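Part-Time Evening Program Assistant
Flivwood Adult Learning Center

Posted 25 Jun 2025

Flivwood Adult Learning Center is hiring a part-time program assistant for the fall term, which starts in September. The center offers evening classes in English, basic math, bookkeeping and citizenship test preparation. We had over 300 students enrolled last year, most of them working adults.

The job is 21 hours a week, all between 3 p.m. and 9 p.m. You would report to Gervasio Figueroa, the evening program manager.

What you will do

Greet students at the front desk and check them in for class. Answer the phone and reply to email about class times, fees and waiting lists. Set up sign-in sheets and handouts before each class. Enter attendance in our records system the same night. Proctor placement tests, which are given in small groups and take 80 minutes. Help new students fill out enrollment forms – many are doing this in a second language, so patience matters more than speed.

You will also cover the book loan shelf during breaks and let teachers know about room changes. Lifting is light, mostly boxes of workbooks.

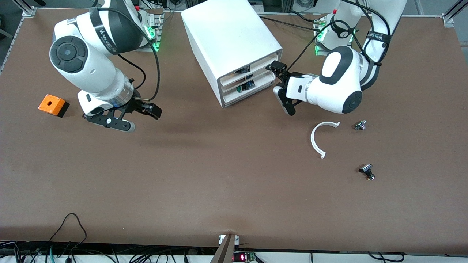 What we are looking for

A high school diploma or GED. At least one year of work in an office, school, library or other place where you dealt with the public. Good spoken and written English. Comfort with spreadsheets and email.

Spanish or Portuguese is a plus. So is experience with adult learners, but we will train the right person. You do not need a teaching license.

All staff must pass a background check before the first shift. The center pays for it.

Pay and schedule

The position is hourly and paid every two weeks. The rate depends on experience and will be given to you at the first phone call, before any interview. Staff earn sick time from the first day and can take one class per term free of charge. The center closes for two weeks in winter, and those weeks are unpaid.

Parking is free in the Caneo Street lot after 3 p.m. The Szekeres Avenue bus stops one block from the main entrance.

How to apply

Send a resume and a short cover letter to Hefin Morgan in the hiring office, by email or on paper at the front desk. In the letter, tell us which evenings you can work and if there are any you cannot. Two references will be requested later – please do not send them with the application.

Interviews are held in person and last 45 minutes. We reply to all applicants, including those we do not interview.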